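Chapter 7
Sound Decay in Work Rooms

7.1 Scope of the chapter

Chapters 5 and 6 dealt with sound passing through walls and floors. This chapter deals with sound that stays in the room where it was made. The rooms considered are those in which people stand, move, and talk while doing work with their hands: school shops, teaching labs, repair bays, studios, and small assembly rooms. Lecture halls and concert halls are left to Chapter 9, where the listener is assumed to be seated and facing the source.

Three quantities are used throughout. The volume of the room, V, is given in cubic meters. The total absorption, A, is given in square meters of perfect absorber. The decay time, T, is the time in seconds for the sound level to drop by 60 decibels after the source stops. Unless a band is named, all values are for 1000 Hz.

A work room differs from an office in two ways that matter here. Its surfaces are usually hard so that they can be cleaned, and its occupants do not keep to fixed positions. The first raises T. The second means that a single source-to-listener distance cannot be used in design, and a range has to be stated.
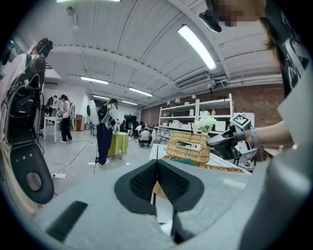
Speech does not leave the mouth equally in all directions. The low bands spread almost evenly, while the upper bands, which carry most of the consonants, are strongest in front of the talker and weakest behind. Tables of speech level are measured with the talker upright and the head level. Work seldom allows this. A person leaning over, like the one at the upper right with hair hanging down beside the face, has turned the strong part of the speech pattern toward whatever is below. A listener across the room then receives mostly reflected sound, and the upper bands suffer more than the lower ones. Correction terms for a lowered head are given in Table 7.4. They are to be applied before the distance term.

7.2 The direct and the reflected field

Close to a source, the level is set by the direct sound and falls as the listener moves away. Farther off, the reflected sound takes over and the level changes little with position. The distance at which the two are equal is called the changeover distance. For a source with no preferred direction it is

r = 0.141 × √A

where r is in meters. Because r depends on the square root of A, absorption must be increased fourfold to double the changeover distance. This result is often overlooked in early design, where a modest area of panel is expected to do more than it can.

The formula assumes that reflected sound is evenly mixed. The assumption is fair in a room of compact shape with absorption spread over several surfaces. It is poor in a long, low room, and poor again where all of the absorption lies on one surface and the others are parallel and bare.

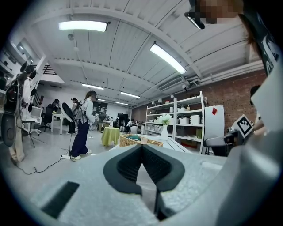 Ceilings are the largest single surface available for treatment in most work rooms, since the walls are taken up by doors, windows, storage, and switchgear. The shape of the ceiling matters as well as its finish. A flat, hard ceiling over a flat, hard floor returns sound along the same vertical path again and again, and the listener hears a flutter. A white ribbed ceiling crossed by exposed beams, as in this large room, offers sound a more varied surface. Ribs of small depth affect only the short wavelengths. Beams, having greater depth, begin to scatter lower in the range. Neither should be credited with absorption on the strength of its shape alone. Scattering changes where the energy goes, and the energy is still in the room until some surface takes it up.

White paint presents a separate problem. On a perforated or fibrous deck, repeated coats can close the openings, and the measured absorption may be well below the value supplied with the product. Repainting should be noted in the room record.

7.3 The decay equation

For a room with well-mixed sound, the decay time is

T = 0.161 × V / A

The constant has units of seconds per meter and holds for air at normal room temperature. Absorption by the air itself is ignored in this chapter. It becomes important above 4000 Hz and in rooms much larger than those treated here.

Worked case. The Geraghty teaching shop has a volume of 290 cubic meters. Before treatment, its total absorption was 30 square meters. The decay time was therefore

T = 0.161 × 290 / 30 = 1.56 s

After panels were fitted, the absorption rose to 98 square meters, giving

T = 0.161 × 290 / 98 = 0.48 s

The reflected level from a steady source falls by 10 log (98 / 30), or 5.1 decibels. The changeover distance rises from 0.77 m to 1.40 m. The gain in level is useful but moderate. The gain in clarity is larger, as syllables no longer run into one another at normal talking speed.
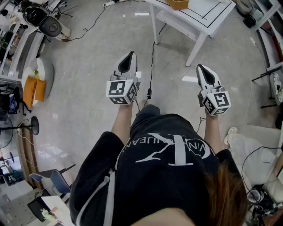
Department of Building Science, Naswood College
Course reader, revised August 2026

7.4 Where the simple equation fails

The equation of Section 7.3 predicts a nonzero decay time even when every surface absorbs perfectly, and this cannot be right. The error is small while the mean absorption coefficient stays below 0.2. Above that value the logarithmic form in Section 7.6 should be used.

Errors also enter through the area survey. Furniture is commonly left out, or is entered as though its full surface were exposed. The Starklow method, adopted in this reader, counts only faces that stand clear of any other surface by at least the depth of the item. People are entered per person, standing, without outer coats. Open doorways are entered at their full area unless the adjoining room has a longer decay time than the room under study, in which case the two must be treated as coupled.
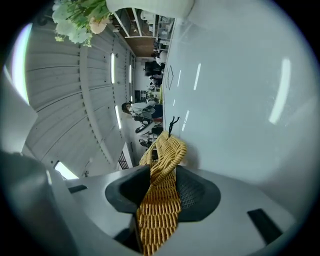 Eulalia Echeverría objects that the clearance rule undercounts soft items pushed against a wall, and would enter them at half their covered area. The objection has merit in small rooms. In the Kavik survey the two methods gave decay times that differed by less than the spread between repeated measurements, and the simpler rule has been kept. Where soft items make up more than a quarter of the total absorption, both results should be worked out and the longer decay time reported.

Section 7.5 sets out the survey form and the order in which its columns are filled.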